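Wallum Lane Residents' Association
Minutes of the September general meeting

Meeting opened at 7:05 p.m. in the downstairs room at Nasulari Hall. A quorum was present. Apologies were received from two households on the north side.

1. Minutes of the previous meeting

Accepted with one correction. Under item 4, the price for clearing the storm drain should read $298, not $289. The correct amount was paid.

2. Matters arising

The streetlight at the Lunum Road corner has been reported to the city again. The reference number from the first report had expired and a new one was issued. The chair will check on it before the next meeting.

The notice board key has been found. A second copy will be cut and left with the secretary.

3. Finances

The balance at the end of the month was $2,668. Dues are still owed by 3 households and reminders have gone out. The insurance renewal came in at $969, to be paid from the general account before it lapses. A member asked if the policy covers the yard sale. It does, as long as the tables stay off the public sidewalk. The report was accepted.

4. Water shutoff and irrigation

The water company has told us that the supply to the lane will be off from 9 a.m. to 2 p.m. on one day next month while a valve is replaced. The exact day is still to come. A notice will go in every mailbox once we have it.

There was a long discussion about watering hours. Several members said the evening limit is too early for people who get home late. Others pointed out that pressure at the top of the lane drops when everyone waters at once. It was agreed to try split hours for the rest of the season - even house numbers in the morning, odd numbers in the evening - and look at it again at the next meeting.
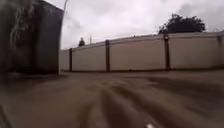

5. Planting along the lane

The planting group reported on the spring list. The first choice was jasmine, but the nursery, Abdelaziz Garden Supply, is out of the larger pots until after winter. Smaller plants are in stock and cost less, though they would need a full summer of regular watering. One member asked for something that does well against flat concrete panels like those in the long boundary wall, where the beige and off-white surface gives a climber nothing to hold. The group said wires or a trellis would be needed for most climbers, and that shrubs in front would be simpler. No decision was made on climbers. The group will bring prices for both at the next meeting. Members who want cuttings of rosemary or lavender should put their names on the sheet by the door.

6. Parking

Two complaints were received about delivery vans blocking driveways in the late afternoon. The secretary will write to the delivery company. A proposal to paint the curb was put to a vote and failed. Members were reminded that visitors should use the spaces at the Lunum Road end.

7. Yard sale

To be held in the morning, 8 a.m. to noon. Tables are $5 each and can be reserved with the secretary. The coffee urn is borrowed from the hall and has to be returned clean the same day.

8. Other business

A member asked for a lower speed on the lane. The chair said the city needs a written request with signatures from a majority of households. A form will be passed around.

Recycling pickup has moved to an earlier hour and bins should be out by 6:30 a.m.

Meeting closed at 8:40 p.m. The next meeting will be in the same room, starting at 7 p.m.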